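August 5, 2018
By Sum-yee Chiu

Workshop (also shop, works). A room or building where things get made or fixed by hand or with small machines. Older than the factory, and outlived a lot of them. Most early ones were part of a house – family upstairs, benches down.

Size varies alot. The Hindcombe works started with 6 people and one lathe, grew to 188 before the owners split it in two. Repair trade went to Erdem, castings stayed put.
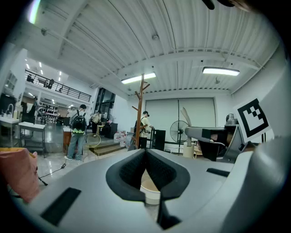 Light was the main problem before electricity. Tall north windows, sawtooth roofs, benches pushed up to the glass. Winter hours were short. Lamps cost money and started fires, so plenty of owners banned them near shavings.

Apprentices usually lived in. Swept floors the first year, sharpened tools the second. Pay was poor or nothing – meals counted as wages in some towns.

See also: guild, foundry, cottage industy.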